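Keveck Countertop Water Filter
Set-up guide, section 3: First fill and flush

You have the housing together and the hose on the faucet, so now comes the fun part! Set aside 24 minutes and keep a towel close by.

1. Turn the cold tap on slowly, to half flow.
2. Push the blue lever toward the spout and let the housing fill.
3. Tap the side of the housing to shake out trapped air.
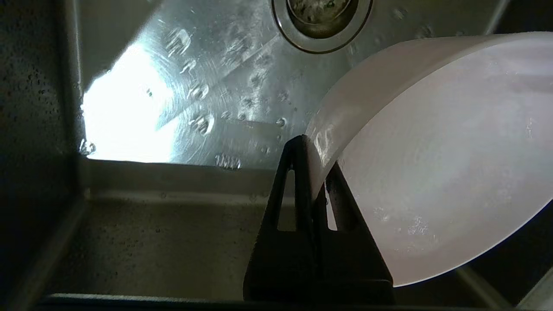
The first water through a new cartridge runs gray with carbon dust, and it's completely harmless. Let it go straight down the drain. A brushed steel sink with a strainer basket in the drain is perfect for this, and any specks that collect in the basket can be tipped into the trash when you're done. Keep flushing until a glassful looks clear against white paper.

Caution: Never run hot water through the cartridge. It ruins the carbon bed, and the Tollura seal can warp.

4. Close the tap, wait for the spout to stop dripping, then check the hose collar for leaks.

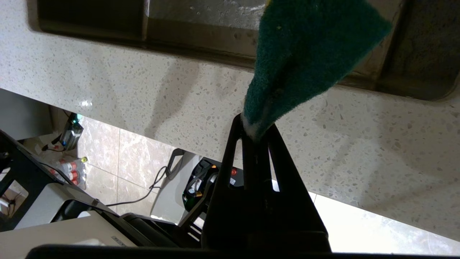 5. If the collar weeps, give it a quarter turn by hand. No pliers, please! The threads are plastic and they strip easily.
6. Open the tap again and flush for two more minutes.

Note: A little hissing during the second flush is fine. It's just air leaving the carbon, and I love hearing it go.

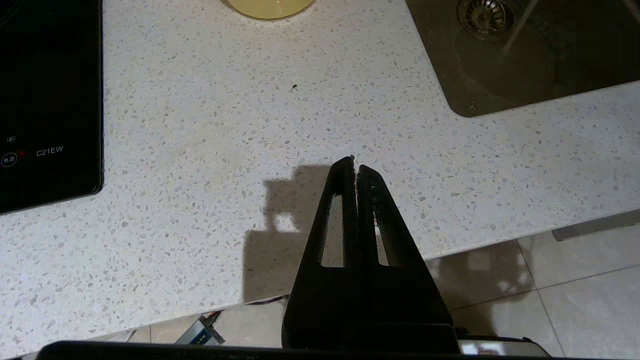

Hortensia Correa

7. Set the dial on the lid to the current month. One cartridge handles up to 477 gallons, so a filter started in August will need a look well before the next one comes around.
8. Pour your first glass and enjoy it, you've earned it!

If the flow stays weak, go to section 5, Clearing the Faucet Screen.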